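11/19/20
Notebook, Rurncombe kitchen bench. Glaze and crumb, continued.

Picked up from the last page, where I'd written "egg wash fixes everything" and underlined it. I no longer believe that. Took the underlining as a warning and started again from the flour.

Flour is the Wurnex strong white, same sack as before. The recipe is the one from the Villa folder, the typed sheet with the corrections in green. It claims a soft roll with a crust that stays put. I've made it often enough to doubt both halves of that. The sheet also says to rest the shaped dough until "lively", a word that means nothing to me at a bench. I used the finger test and wrote down what I did, so at least the next person can argue with it.

Batch weight 2,849 g once mixed. Scaled at 53 g a piece, which the sheet calls a dinner roll and I call mean. Milk 273 g, down from what the sheet asks, as the dough was slack last time and spread sideways. It still spread a bit. I'd like to blame the milk but I suspect my shaping.

Oven is the Esico, and I don't trust the dial. The probe on the middle shelf never agreed with it for longer than a minute or two. Anything I say about baking temperature should be read with that in mind. Somebody wrote "recalibrated" on the door tape in January. I have my doubts.

Then the usual quarrel over colour. The claim in the folder is that two thin coats of wash give an even finish and one thick coat gives patches. Maybe. I've had patches both ways. My own guess is that it's down to how dry the skin is when the brush goes over it, and the sheet has nothing to say on that.

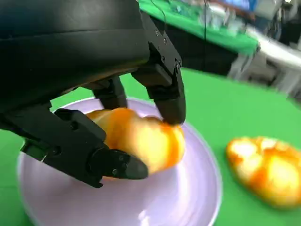 Roll on the pale plate. Shiny, darker orange along the ridge, creamy yellow patches on the front.

I'd score that colour as a fail for evenness, though I know at least one colleague will say it looks appetising. Both can be true. What I won't accept is "golden brown" in the results column. Orange and yellow is what's there, so write orange and yellow. Shine is no guide to eating either. I've had glossy rolls that chewed like a sponge.

The squeeze score bothers me more. We give softness out of ten and then average it to a decimal place, as if the ten meant something. A dent in the top of a roll says the crust gives. It says nothing at all about the crumb until you cut it.

To do, before anyone tells the Villa lot that the recipe works:
- one coat against two, same tray, same shelf
- leave half the tray uncovered before brushing, cover the rest
- core temperature from the probe, never the dial
- cut and look before scoring softness
- find out who moved the good bread knife

Page 134 has the old glaze notes. Half of them contradict this one and I haven't decided which half to cross out.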